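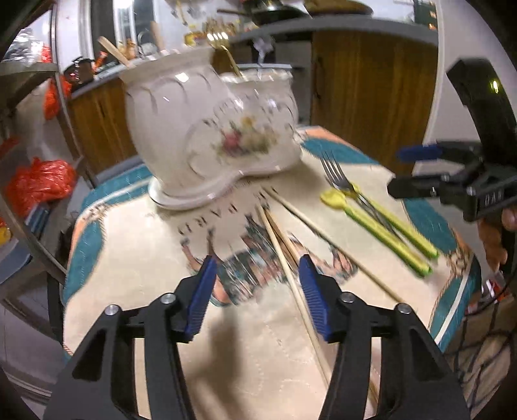

Quem somos

Por Shanti Prajapati, Direção Pedagógica
Setembro
Tempo de leitura: 5 minutos

A Escola Parkden de Cozinha e Economia Doméstica é uma instituição privada de ensino, dedicada à formação de adultos nas artes da mesa, da conservação de alimentos e da gestão da casa. Funciona em regime diurno e pós-laboral e recebe alunos com e sem experiência prévia, mediante inscrição e entrevista.

Origem

A escola nasceu de um curso livre de compotas e conservas, lecionado por Narendra Semwal numa sala cedida pela antiga mercearia Larik. O primeiro grupo contava 14 alunos, na sua maioria pessoas reformadas que desejavam retomar receitas de família. A procura levou à abertura de uma segunda turma no mesmo ano e, mais tarde, à mudança para o edifício que hoje ocupamos, uma antiga casa de habitação cuja planta foi conservada quase por inteiro.

Essa decisão definiu o caráter do ensino. As aulas decorrem em cozinhas de dimensão doméstica, com fogões, bancadas e despensas semelhantes aos que os alunos têm em casa. A escola não prepara profissionais para a restauração, embora alguns antigos alunos tenham seguido esse caminho por iniciativa própria.

Missão

Compete à Escola Parkden transmitir conhecimentos práticos de cozinha quotidiana, com rigor técnico e respeito pelos usos locais. Entende-se por cozinha quotidiana aquela que se faz todos os dias, com orçamento limitado e tempo contado. Nela se incluem o planeamento das refeições, a compra, o aproveitamento de sobras, a higiene e o arranjo da mesa.

Oferta formativa

O Curso Geral tem a duração de 18 semanas e constitui a base do nosso programa. Divide-se em cinco módulos: caldos e sopas; pão e massas; peixe; legumes e leguminosas; conservas. A avaliação é contínua e termina com a preparação de um almoço completo, servido aos colegas e a um convidado de cada aluno.

O Curso de Conservação de Alimentos retoma o programa original de Narendra Semwal, revisto à luz das normas de segurança alimentar em vigor. Abrange a salga, a secagem, a fermentação e o enfrascamento. Os alunos que tenham concluído o módulo de conservas do Curso Geral estão dispensados das duas primeiras sessões.

Realizam-se ainda oficinas avulsas, anunciadas no início de cada período letivo. As mais frequentadas têm sido a de pão de centeio e a de economia da despensa — esta última aberta também a menores acompanhados.

Corpo docente

A direção geral é exercida por Narendra Semwal, que mantém a docência do Curso de Conservação. A direção pedagógica cabe a Shanti Prajapati, responsável pelo desenho dos programas e pela admissão de alunos. Os restantes formadores são contratados por módulo e submetem o plano de aulas à apreciação prévia da direção pedagógica.

Biblioteca

A Biblioteca Gisler, instalada no primeiro andar, reúne 469 volumes sobre cozinha e governo da casa, entre manuais escolares, cadernos manuscritos e livros de receitas doados. A consulta é livre para alunos inscritos e depende de marcação para o público em geral. Os cadernos manuscritos não podem ser requisitados, mas é permitida a transcrição a lápis. Está em curso a catalogação do legado Datetti, composto sobretudo por correspondência e listas de compras domésticas.

Admissão e propinas

As inscrições para o Curso Geral abrem em setembro. O candidato deve preencher o formulário disponível na secretaria e comparecer a uma breve entrevista, de caráter informativo. As propinas podem ser liquidadas em prestações mensais. A escola reserva em cada turma lugares de propina reduzida, atribuídos mediante comprovação de rendimentos.

Os ingredientes estão incluídos no valor da propina. O avental e o caderno de registo ficam a cargo do aluno, bem como os recipientes para transporte dos alimentos confecionados.

Visitas

A escola recebe visitas de interessados durante o período letivo, sempre por marcação junto da secretaria. Não são permitidas visitas às cozinhas no decurso das aulas.

Comentários (3)

Marília T.
Fiz o módulo de pão e massas e gostaria de saber se é possível frequentar só o de peixe, sem repetir a entrevista.

Secretaria Parkden
Estimada Marília, a entrevista é válida para todos os módulos. Basta atualizar o formulário na secretaria.

J. Abrantes
Tenho dois cadernos de receitas da minha avó, um deles sem capa. A biblioteca aceita doações nesse estado?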